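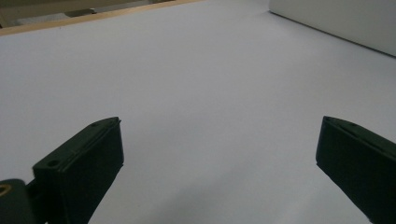

Clidstead, November

Diary > House > Stairwell
Posted in November by Osvaldo Lo Presti

Second coat on the stairwell, north wall only. Started at 7.40 with the window shut. The first coat had dried patchy over the old filler, so I rubbed it down and sealed the three worst spots. Mixed 500 ml of the Mevutex base with 133 ml of water, which is thinner than the tin advises. It went on without drag and I kept a wet edge as far as the landing.
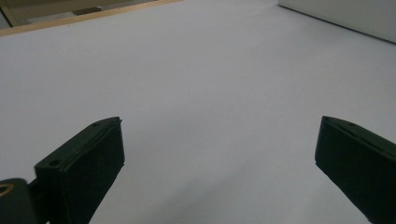 The remaining wall needs a separate batch. I weighed out 393 g of base for it and wrote the figure on the lid, as the last batch went unrecorded and could not be matched. The Rizzi roller sheds. Picked out fibres with tweezers and went back to the four-inch brush.

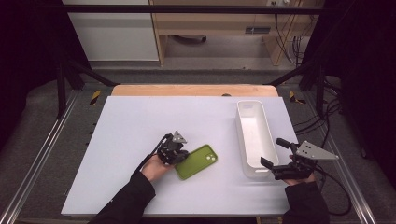
Green phone case and white tray, on the white board.

Went to Stergate at midday for masking tape and a finer sleeve. Tape was out of stock. Cut in the skirting by hand – slow, but the line is acceptable.
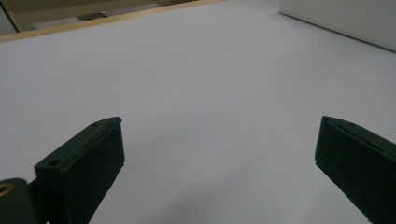
Colour is still undecided for the upper flight. The sample card gives two whites, one yellowish and one neutral, and both look dull after four o'clock. I would prefer something nearer the white tabletop with its faint lavender-grey cast, going a touch greyer towards the near corners. One drop of violet tinter in 226 ml of base is the next test. If it reads pink under the landing bulb I shall use the neutral. Brushes washed, lid on, window open overnight.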